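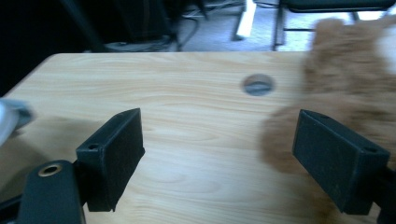 Wooden tabletop with a round gray cable grommet.

Gresico

Gresico is a gluten-free flatbread made from sorghum and cassava flour, sold mostly in and near Bratstead. Also the name of the bakery that makes it. Soft, slightly sour, folds without cracking when warm. Sold plain, with onion, or with sesame.

History

Started by Akosua Yakubu, who was diagnosed with celiac disease and couldn't find a bread she liked. First batches baked at home and sold at the Dankwa street market, one table, Saturdays excepted at first. Kobina Agyeman joined the following January and took over the baking. The two rented a kitchen on Flesteck Road - former pizza shop, scrubbed out and the old flour bins replaced. No wheat, barley or rye has been allowed in the building since.

By the second year the bakery was making 3000 flatbreads a month. Shop counter opened 08/11/2020. Mail order came later, frozen only.

Preparation

Sorghum flour, cassava flour, water, salt, a little oil. Psyllium husk holds the dough together in place of gluten. Batter-like dough rests overnight, which gives the sour taste, then gets pressed thin by hand and cooked on a flat griddle. No eggs or milk in the plain version. The onion one had butter in the early days, now uses sunflower oil.

Each bread is 9 inches across. A smaller size was tried for kids lunches and dropped.

Serving

Usually eaten with bean stew, grilled fish or eggs. Stale ones are cut in strips and fried. Dries out fast - the bakery says to eat it the same day or freeze it, and to reheat in a dry pan. Microwaving makes it rubbery.

Packs of 20 are sold to restaurants, several of wich use it for wraps.

Allergens

Sesame is handled in the same kitchen, so the plain bread is not labelled sesame free. Nuts are not used. Batches are tested for gluten before sale and the batch number is stamped on the bag. One batch, number 2403, was pulled after bags of sesame bread went out with plain labels. No illness was reported.

See also

Injera
Sorghum
Cassava bread
List of gluten-free breads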